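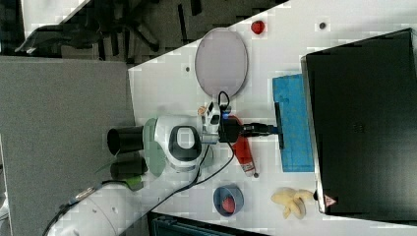 Projects / Hillby / tabletop-cloths / README

# Hillby tabletop cloths

Hi! I'm Oana Ciobanu and I look after this folder, which holds our notes and pictures of everyday stuff laid out on a white table (cloths, handles, whatever was in the drawer that week). Marius Voicu started it and I sort of inherited it.

## What's inside

- 270 pictures, all JPG
- `notes.txt`, one line per picture, mostly mine, so forgive the spelling
- `cloths.csv`, with color and fabric where I could find a label

The blue cloth shows up a lot. I like it because it stands out so well against the white top! If you only want cloths, filter on `item = cloth` and you'll get 200 of them. The other 70 are odds and ends.

## Stuff to know

Colors in the CSV are my own words, so "gray" and "dark gray" overlap a bit. Catinca Surdu went through the folds and marked them flat, half or bunched (we argued over "half" for ages). Blank means she hadn't gotten to it.

Please don't rename the files, the notes point to them by name.

## Changes

31/07/2019: fixed the fold column, dropped the doubles Mircea Onu found.

Next up in August: towels.

3 comments · 12 shares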